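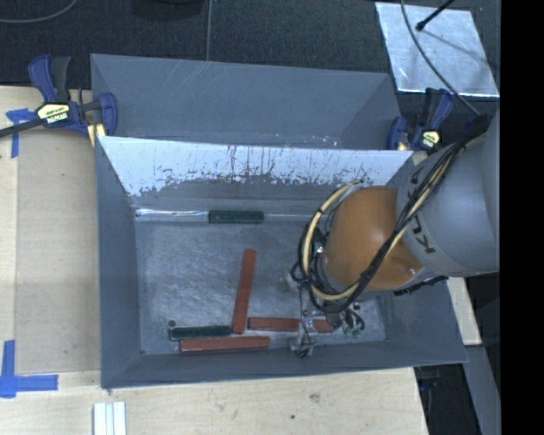 Figure 3. The Sancombe picking cell with five blocks in the front bin. The second bin, behind it, is empty. Blue tape on the tabletop is visible at left.

3. The student picking cell

3.1 Layout

Each team in the course worked on the same cell, shown in Figure 3. A KUKA arm reaches over two gray bins set one behind the other, and the task was easy to state: take every block out of the front bin and place it in the rear one without a person touching anything. We chose this task for the Sancombe project unit because a first-year student can understand the goal in a minute and still be learning from it at the end of term.

The bins are held with bar clamps where they meet. We are a little proud of how ordinary this is. Earlier versions of the unit used a machined fixture that only the lab technician could adjust, and teams lost whole sessions waiting for it. With clamps, a team can shift the bins, try an idea, and put everything back by lining up with the tape on the table. Checking the tape became the first line of every team's start-up list.

We also kept using bins that show their age. The back wall of the front bin is badly worn in its lower part, with ragged gray patches and scratches through the bright surface, and the floor is scuffed all over. Students who had tuned their colour detection on clean sample pictures met this wall on their first Monday in the lab, and the discussion that followed was one of the best of the term! Several teams had software that reported blocks in the glossy strip along the back of the floor. One team solved this by masking out the strip, then found they could no longer see a block resting across it. They went back to a colour threshold with a minimum size, which in the end served them well.

3.2 Blocks and starting arrangements

The blocks are plain and rectangular, in dark green and brick red. Each trial used 5 of them. Before a trial, a member of another team set the arrangement by hand, and the only rule was that every block had to lie on the floor of the bin. Students quickly learned to set hard problems for their rivals. A favourite was the group close to the front wall, where a block lying parallel to the wall leaves little room for a fingertip on one side. The arrangement in Figure 3 has this feature, along with a green block at the back that needs a quite different approach.

Colour was not part of the scoring. We kept two colours so that teams could test whether their detection favoured one of them, and many did favour red. The dark green blocks have less contrast with the gray floor, and teams that looked only at their total score took longer to notice the problem than teams that logged each colour separately.

3.3 Software and session format

Teams wrote their picking logic in Terkix, the teaching library developed for this unit, and recorded trials with a small logging tool called Itetti. Terkix deliberately offers no ready-made grasp planner. It gives students the arm position, the camera picture and a short set of motion commands, and the rest is up to them. This makes for a slow first fortnight — and for much livelier code reviews afterward.

A session lasted 70 minutes. The first 20 went to start-up checks and a dry run above the bins at reduced speed, and the next 40 to scored trials. Whatever time was left went to writing notes while the details were still fresh. We had expected the notes to be treated as a chore, but teams began reading one another's entries before their own sessions, and good ideas moved through the class faster than we could have taught them.

A pick counted as successful if the block ended the trial in the rear bin. Blocks that were lifted and dropped back into the front bin could be tried again, and each drop was logged with a short cause written by the team. These written causes form the main data for Section 4, where we compare them with the causes assigned later by the teaching staff using the Chaudhry coding scheme.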